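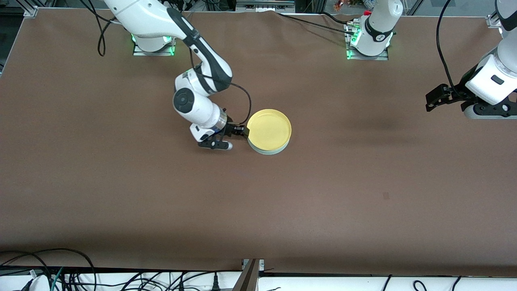 One yellow bowl, one big brown table.

1/ I've been told three times this month that the secret to a calm kitchen is a clear table. One bowl, nothing else. I have doubts.

2/ The version doing the rounds comes from the Statasico newsletter. Keep a single bowl out on the table, put everything small in it, empty it at night. They call it the "one bowl evening". It has 1289 likes, so it must be science.

3/ First problem: it has to be a shallow bowl, they say, so you can see what's in it. Fine. But a shallow bowl holds keys, two lemons and a phone charger and then it's full. After that things go beside the bowl. Then you've got a bowl and a mess.

4/ Second problem: the table. A big smooth reddish-brown top looks lovely with one thing on it. So does anything. Put one sock on a table that size and it would look like a design choice.

5/ I do like the yellow, mind. Pale on the inside, sits nicely against the brown. I'm not made of stone.

6/ But liking a colour isn't a storage system.

7/ I did try it. Started in April, with an old soup dish from the back of the cupboard. By the second week it had batteries in it, a hinge, and a key that fits no lock in this house. I emptied it into a drawer. The drawer now won't shut.

8/ Someone replied last time to say I should buy the proper one from Gillerach. I looked. It was 95 pounds. For a bowl. You could get a table for that, second hand, and put your things on it.

9/ There was another at Triệu for 92, described as "an invitation to put things down". I have never needed inviting.

10/ What I'd like to know from the people who swear by it: where does the post go? The newsletter doesn't mention post. Or chargers. Or the school forms that have to be signed and then sit there for a week because the pen has gone.

11/ My guess is that they have a second room. There's always a second room with these people, and it's full to the ceiling.

12/ A few of you asked about wiping down. Yes, fair point, it is quicker with one thing to lift. Bowl up, cloth across, bowl back. I'll give them that. It saves me a minute a day and costs me the drawer.

13/ Also fruit. If the bowl is for keys, the fruit needs its own bowl, and now it's two bowls. Page four of the newsletter is very firm about two bowls.

14/ Anyway, the soup dish is back on soup. If you've kept a table clear for longer than a month with children in the house, tell me how, and say what's in your drawers.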